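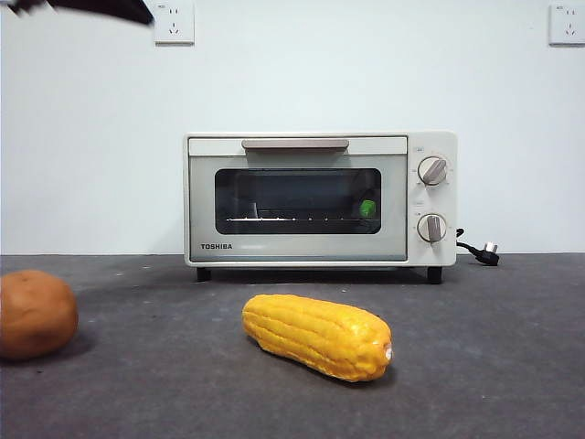
But doesn't it get boring, walking the same way home every day? a reader wanted to know after my last post, and I have been chewing on that ever since, mostly while walking the same way home.

The short answer is yes, a little, around the second week. I gave up the 127 bus at the end of last winter, when they moved the stop to the far side of the parking garage and I got tired of standing in that wind tunnel with everybody's newspapers blowing around my ankles. I told myself I'd walk until the weather turned nice and then go back to riding, which makes no sense at all now that I see it written down. The weather did turn nice, and then of course I didn't want to be on a bus.

So, for those who have asked, the route. I come out the back of the office, cut behind the post office and go down Hamon Street all the way to the bottom, where it stops being a proper street and turns into a sort of lane with garages on it. Then over the footbridge and up through the old part of Flirkville, which people from out of town tend to picture as a lot prettier than it is (the name doesn't help, I know). It's brick duplexes and a tire place. But somebody up there grows sweet peas along a chain link fence, the whole length of a double lot, and for a good part of June I slowed down so much on that block that I was late for supper in my own house.

After the hill there's Giáp, the noodle shop on the corner, and I will admit that this is where the plan to get fit has run into some trouble. They prop the door open in the afternoon and you can smell the star anise from the crosswalk. I allow myself to stop on Tuesday. I have also stopped on plenty of days that were not Tuesday. They do a lemongrass chicken that comes with a little dish of something sharp and green on the side, and I've tried to make that green stuff at home three times now with no luck at all. The last batch tasted like lawn. If anyone has a recipe that sounds right, please, please leave it in the comments!

Back to boring, though. What happened to me in that second week was that I'd run out of things to look at, or thought I had, and I started listening to podcasts to fill it up. I did that for a month or so and I can't remember a single thing from any of them, or a single thing from those walks either. It was like the whole month had been packed up and sent to somebody else. Then my earbuds went through the wash in a coat pocket and I was too cheap to replace them right away, and I started noticing the street again. A house on the hill had been painted yellow. When did they do that? I must have walked right by the ladders.

I do think about shoes more than I used to. I started out in my regular work flats and paid for it with a blister that I will spare you. Now I keep a pair of Vorum walking shoes under my desk, an ugly oatmeal color, and change into them at five. My sister calls them my orthopedic loaves. They were more than I wanted to spend, but they've held up through a summer of gravel and one very bad puddle, and I don't limp anymore when I come in the door. Get them half a size up if your feet swell in the heat like mine do.

Rain is the other question I get. Under a drizzle I go anyway, with the big umbrella. In real rain I take the bus like a sensible person and feel a bit cheated the whole ride. It takes 30 minutes on a wet day with all the lights against us, and I sit there with my bag on my knees looking out through the fogged window for my sweet pea fence, only to remember the bus doesn't go up that street.

It'll be dark at five before long. I haven't worked out what to do about that. The lane at the bottom of Hamon Street has one working streetlight and the footbridge doesn't have any, and much as I love that stretch in daylight I'm not sure I want to be feeling my way along the railing in November. There's a longer way around by the library that is lit the whole way, and I walked it last week to try it out. It was fine. It has sidewalks. It misses the sweet peas, which are all brown sticks by this time anyhow, but it also misses Giáp, and I came home hungry and a little bit cross and ate crackers standing up.

I may look into a flashlight.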